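Kitchen tips for teaching fractions (and keeping the kitchen in one piece)

Been doing the kitchen math afternoons for a while now so these are just my notes, typed up quick between batches. Third and fourth grade mostly. Works for one kid at home or a table of six. Skip what you don't need.

Before anybody touches flour

Clear the counter. All of it. Mail, toaster, the fruit bowl. Kids need elbow room and you need somewhere to put the wet spoon.

Tape recipe at kid eye level, not yours. Inside of a cabinet door is good. Painters tape, comes off clean.

Write the fractions big. 3/4 with a slash looks like a date to some kids. Write it stacked, line in the middle, the way they see it at school.

Hair back, sleeves up, hands washed. Aprons optional, I gave up on them in May.

Measuring cups

Buy two cheap sets. One set for dry, one for wet, and you can lay them side by side when a kid doesn't believe you about 2/4 and 1/2.

Hide the 1 cup for the first recipe. Just put it in a drawer. Now they have to build a cup out of thirds or quarters or whatever's left. Let them pick the wrong one. They'll notice when the bowl looks skimpy.

If the numbers have worn off the handles, nail polish. Paint the number on, let it dry overnight. Marker washes off in a week. I had a Soveo set where the 1/3 and the 1/4 looked nearly the same and we had some very odd muffins.

Level with the back of a butter knife. Say "level" every time. A heaped 1/2 is not a half and they will argue – let them, then pour it into the two 1/4 cups and see what's left over on the plate.

Water first, flour later

Do the whole lesson once with water. Baking tray underneath, food coloring if you want them to see the line better. Same cups, same questions, and you mop up with one towel.

Rice is second best. Bounces though. Dry beans are too big, they leave gaps and the quarters never add up right.

Flour only when they can tell you without pouring how many quarters go in 1 1/2 cups.

Halving a recipe

Best lesson of the lot. Pick something with an even number of eggs or you'll be beating an egg and measuring out half of it. Fine with older kids. Not fine at 4:30 with everybody hungry.

Have them rewrite the whole card first, pencil, before any measuring. Old amount on the left, new on the right. Half of 3/4 stops everyone cold. Fold a paper strip: three quarters shaded, fold again the long way, count the eighths. Then get the 1/8 cup out, or use 2 tablespoons if you dont have one.

Half of 1/3 is easier than they think. Mitsuko Kawaguchi gave me this one – she draws a chocolate bar with six squares on the back of the card and leaves it there all afternoon. I do it for everything in thirds now.

Baking time does not halve. Say it early. Somebody always writes it down halved.

Cutting things into equal parts

Pan of brownies or cornbread. Chill it first, cuts cleaner. Toothpicks along the edges to mark where the cuts go, then have them check with a ruler before the knife. Grown-up cuts if the knife is sharp. A plastic bench scraper does fine for little ones.

Ask for eighths two ways. Long strips, and a 2 by 4 grid. Are the pieces the same amount? Good argument, lasts till the pan's empty.

Round things are harder. Tortillas are cheap and you can fold them to find the halves and quarters. Thirds on a tortilla, good luck. Draw a Y.

Grams, if you have a scale

Flour bag holds 3000 grams, the big Layug one anyway. We weighed out a scoop the kids swore was exact and got 159. Weighed the next one, same cup, same kid, 151. Great five minutes on why recipes in grams come out the same every time and ours don't.

Then find half. 159 is odd, so they get 79 and a bit. Which kid gets the bit. Don't rush it, this is decimals sneaking in.

Zero the scale with the bowl on. Practice that before, the button on mine (Madex, old) needs a proper shove.

Cleanup

Dry first, then wet. Sweep flour off the counter before any water goes near it, or it's glue. Dustpan that only does the counter, kept seperate from the floor one. Sponge last.

Soak cups in cold water if there's dough in them. Hot sets it.

Cleanup has fractions too if you have the energy. Split the counter in quarters with tape, one kid per quarter. Who's done 3/4 of the job? Stickers for that, or don't bother.
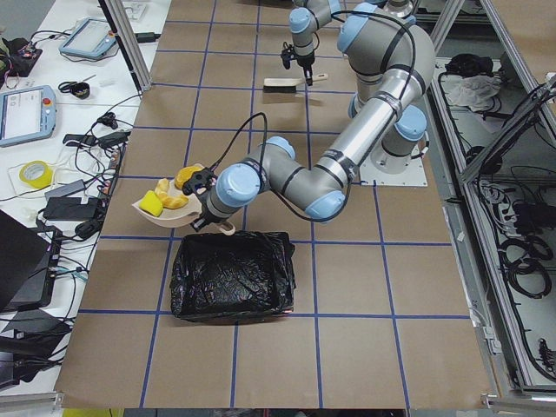 Leftovers and storing

Half cups of leftover flour from the leveling plate go in a jar, marked "practice." Don't put it back in the bag, it's had fingers in it.

Keep the rewritten recipe cards. Hole punch, ring, hang on a hook. By the time we had 9 on the ring the kids were pulling their own without asking.

Ott Ozoliņš wrote in to say he keeps his in a Tridlow photo sleeve so the batter wipes off. Good idea, stealing it.

Colored rice keeps for months if it's bone dry. Spread it on a tray overnight first. Label the jar NOT FOOD, big letters.

Next time doubling, and what to do with 2/3 times two when the kid says 4/6. Need to find my notes on that, they're under something sticky.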